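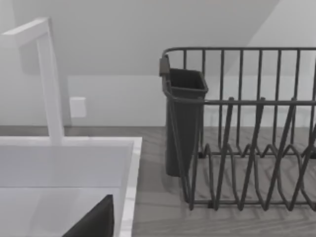
Scale Model of the Clevville Ferry: Project Report, Part Two

So when I left off in part one, the frames were glued up and I was feeling pretty good about myself. Then I sighted down the hull and saw a twist you could have spotted from across the street! Tymofii Onyshchenko, my build partner, held a straightedge on it and got a gap of nearly an eighth of an inch at the bow. We took out the front four frames with a heat gun (slow, smelly work) and set them again on a flat piece of shelf board, with blocks clamped on both sides this time.

Planking came next, and it ate up most of April. We used basswood strips, 14 to a side, and each one had to be tapered toward the bow or they bunch up and ride over each other. I soaked mine in warm water for half an hour and pinned them to dry before gluing. Tymofii likes to bend his dry over a soldering iron. His came out better on the tight curve at the stern, so I gave up and let him do that part on both sides.

The plans we had were copies of copies, and the deckhouse windows didn't match between the side view and the top view. Ms. Vrabec, our shop teacher, said to pick one and write it down, so: we went with the side view. If anybody has a clean set of the Dvořáček drawings, please let me look at them.

I also kept a log of the little nails, mostly out of curiosity. We used 535 in the hull, and I bent some 40 more than that figure includes, almost all of them in the first two rows. Predrilling fixed it.

Right now the hull is filled and sanded to 220 grit and has one coat of gray primer, which showed me two low spots on the left side near the middle. I'll fill those before the second coat. Rudder and prop shaft are next, and Boris Brabec is lending us his small drill press for the shaft hole.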